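Stone Surfaces and Finishes
Unit 4 handout: Cleaning and inspecting polished slabs
Tevcombe Workshop Program

Read this before the bench session. Bring it with you, along with the care sheet from Unit 3.

Marble is mostly calcite, a soft mineral that reacts with acid. Vinegar, lemon juice and many bathroom cleaners will etch a polished face and leave a dull spot. Etching is damage to the stone itself and cannot be wiped off. Use a pH-neutral cleaner or plain water.

Start by clearing the surface. Grit trapped under a sponge makes fine scratches, and they show most under overhead light. Pick up chips and shreds by hand or with a soft brush. Check the face from a low angle and watch the reflections. A break or ripple in a bright streak usually means residue or a worn patch in the polish.

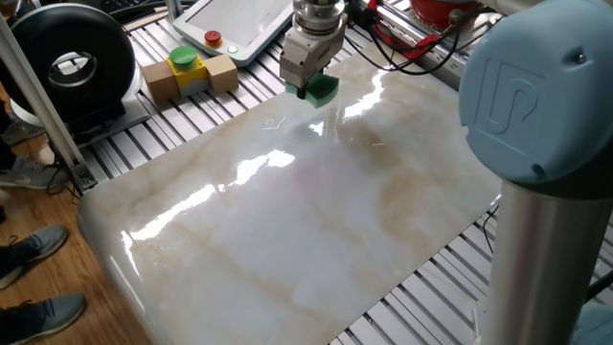

Piroska Bozsik asked whether the rounded edge should be wiped before the flat or after it. Do the flat first, working toward the edge, then follow the curve down in one pass. Dirty water collects on the underside of a bullnose, so finish there with a clean cloth.

Sponges: use plain foam with no scouring layer. Rinse often. A sponge that has been dropped on the floor goes in the bin.

Polish grades: the Ornberg samples were finished to 3,000 grit and the Dramani samples were left at 60. Wipe one of each and compare how they hold water. The coarse samples will darken and take longer to dry.

For next time: read page 138 of the course reader, on sealers, and write half a page on why a sealer does not prevent etching.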